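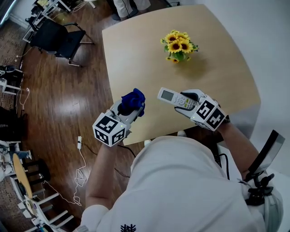
Cloth and remote, pair of hand grippers, tabletop session.

Raquel Carvalho had been reviewing equipment for nine years, and she kept to a procedure. She opened the box, she weighed what was in it, she read the manual from the first page to the last, and only then did she plug anything in. The Pavus hand kit came with two grippers, two marker cubes, a shoulder mount, four cables and a manual that had been translated at least twice.

"Hold the tool as you would hold your own hand," said page 2.

She wrote that down under Documentation, with a question mark.

The kit was sold by Volier, who did not make it, and supported by Grotex, who did not sell it. The price on the order form was $1,802. A second price, $1,398, applied to customers who agreed to send their recordings back. The customer put on the kit, did housework at a table, and the recordings went to a server where a robot arm would eventually be taught to do the same housework. The form did not say whose arm.

Her editor, Olga Baptista, had ticked the cheaper box.

"It's 404 dollars," Olga said on the phone. "What do you care if they watch you fold a towel?"

"I don't care. I have to mention it in the review."

"Then mention it."

The first task on the Volier list was called Cloth and Remote. The user was to pick up a cloth in the left gripper and an air-conditioner remote in the right, wipe the remote, and put both down. Carvalho did it in the afternoon with the blinds up. The grippers closed when she squeezed and opened when she let go, with a short delay she could feel but could not measure. The cloth was easy. The remote turned in the fingers whenever she pressed on it near the end, and she learned to take it closer to the middle.

She gave Grip a good mark and Grip on Smooth Plastic a lower one.

By the third evening she had stopped looking at the manual. By the fifth she noticed that she was picking up her coffee cup with her thumb and two fingers held flat and parallel, the way the gripper would. She noted this under Ergonomics. On the sixth day the software reported that her sessions had been accepted, except one, which it called Session Inconsistent With Operator.

She opened a support ticket. Grotex answered within the hour.

"Hello Raquel, thank you for reaching out," wrote Ratih Tambunan. "The system compares each session against the operator's motion profile. This one does not match yours. Did another person use the kit?"

"No," Carvalho wrote. "I live alone and the kit was on the table."

"Can you tell me what was different about that session?"

She pulled the log. It was Cloth and Remote again, the same task as the first day. The duration was normal. Nothing had been dropped. She played the motion trace, two colored lines moving through an empty grid, and watched it three times before she saw it. In every other session the right hand came in from the side, took the remote and tilted it toward her. In this one it came in, stopped short, waited, and then took it. The left hand did the wiping in small circles and went back over the top end once more before it finished.

Her mother had cleaned things that way. She had cleaned the telephone that way every Saturday in the apartment in Vilela, with a cloth folded over one finger, and she had always gone back to the earpiece.

Carvalho checked the date of the session against her calendar. It was her mother's birthday. She had remembered it that morning and then had a full day of work.

She typed a reply, deleted it, and typed a shorter one.

"I may have been tired."

"Understood," wrote Tambunan. "Inconsistent sessions are removed from the training set by default. If you believe the session is valid, you can certify it as yours. Certified sessions are kept and weighted normally. Please be aware that certification can't be reversed."

The form had a single box. Above it was a sentence stating that the motion recorded was her own, performed by her, without assistance. She read it with the attention she gave to warranty terms. She thought that if the arm was ever built, and ever put to work in somebody's living room, a very small part of how it cleaned a remote would come from this – a pause before picking up, and a second pass at the top.

She ticked the box.

The review ran to four pages. She praised the battery, found the shoulder mount stiff, and recommended that Volier replace the manual. Under Profile Matching she wrote that the feature was more sensitive than the documentation suggested, and that users should allow time for the certification step. She disclosed the discount in the last paragraph.

Olga cut a sentence from the Ergonomics section and sent back one query, in the margin beside Profile Matching.

"Sensitive to what?"

Carvalho looked at it for a while. The kit was already in its box, with the cables coiled in the order the packing list gave them. She typed "operator variation" and sent the file.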